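# 800 demos con pinza de mano: ¿sirven de algo?

**tornillo_flojo** · 21 de marzo de 2023

Sigo sin verlo claro. En Bravach nos piden 800 demostraciones de mesa para el modelo y ya hay quien quiere subir a 1,000. Mirad primero los dedos de la pinza — la tira de arriba del izquierdo levantándose, el borde del derecho mellado. ¿Eso también lo aprende la política?
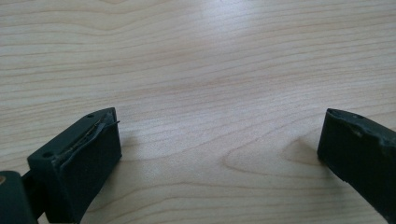 ## Respuestas

**Kallik**

Exageras. La cara interior, la que toca el objeto, está lisa. Yo grabaría igual.

**hmellor**

No estoy de acuerdo con Kallik. Si cambias los dedos a mitad de la serie, tienes 2 conjuntos distintos y nadie lo apunta. A mí me preocupa más el brillo en la madera, que se come la veta.

**tornillo_flojo**

Lo del brillo, de acuerdo. Y luego está la tarea: botella verde, cesta de alambre, una pinza en cada mano.

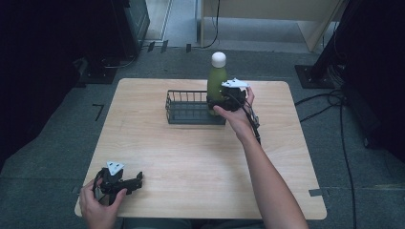

Con la misma mesa y la misma botella, 800 repeticiones me parecen 12 muy bien copiadas. Brandão defiende que la variedad sale sola de quien graba. No me lo creo hasta ver una prueba con otra botella.

**Kallik**

Pues haz la prueba y sube los números. Sin eso es opinión.

**hmellor**

La suya y la tuya, Kallik. Yo cambiaría los dedos hoy y empezaría la serie de cero.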